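Water Use in Student Housing: A Survey of Laundry Habits at Olberg Hall
Student project report, Introduction to Environmental Studies
Forough Kordestani
March 10, 2024

1. Background

Olberg Hall pays for water as one building, so residents never see a bill. I wanted to know how often students wash clothes, how full their loads are, and whether they would change either one if they knew the cost. Laundry was chosen over showers after a test survey, where people did not want to answer shower questions.

2. Method

I put a paper survey under each door on two floors in February and got 58 back. I also asked 11 residents to keep a laundry diary for two weeks. The building meter was read at the start and end of the diary period. 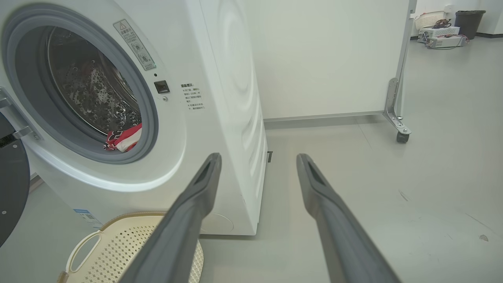
Load size was the hardest thing to define. Asking people for a weight did not work, as only one person had a scale. I used three sizes in the diary instead: small, half, and full. A bundle of red and white clothes resting at the bottom of the drum, with open space above it, would go down as small. Full meant the clothes reached the top of the drum without being pushed in.

3. Results

Of the surveys returned, 78 percent said they wash at least once a week. Small loads were common in the diaries, mostly sports clothes and bedding washed alone. The meter showed 3,976 gallons for the whole building over the two weeks. I could not separate laundry from other uses. 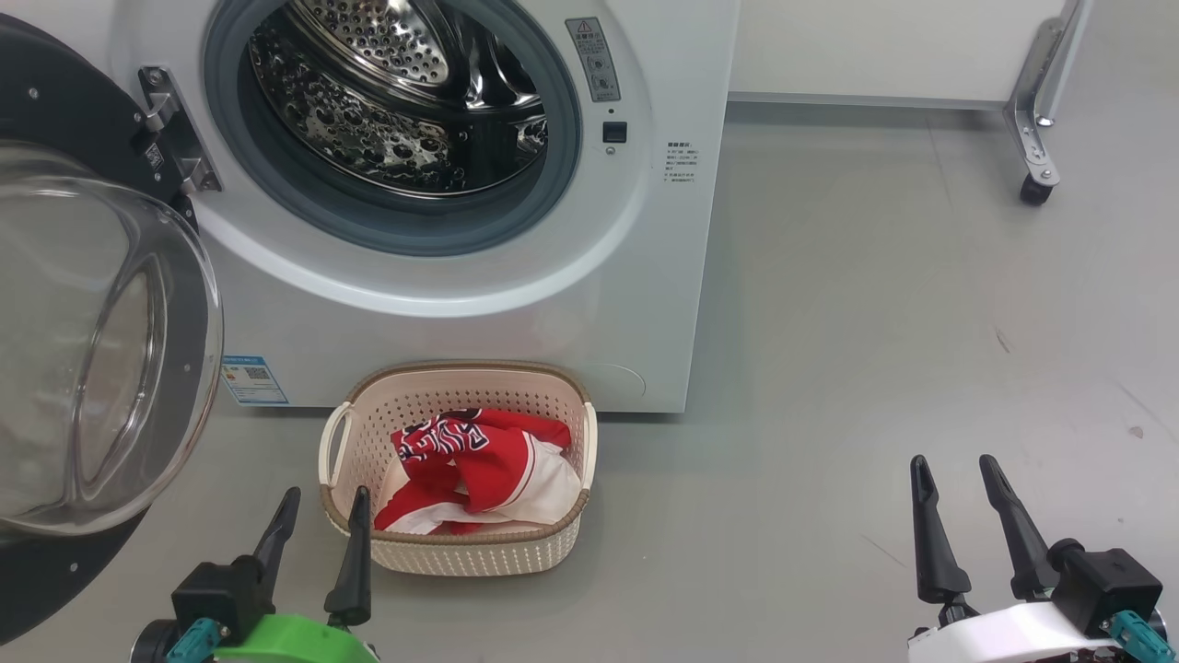 4. Limits of the Study

The survey covered only two floors, and both are mostly first-year students. People keeping a diary may also have changed their habits. A meter on the laundry supply line would have given a much better result.
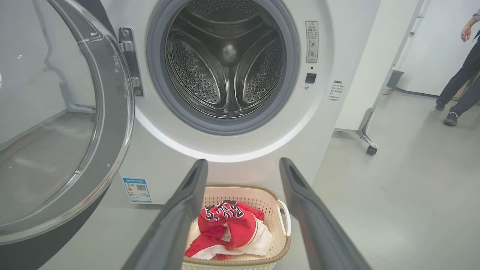
Figure 3. Front-loading washer with the door open and the drum empty.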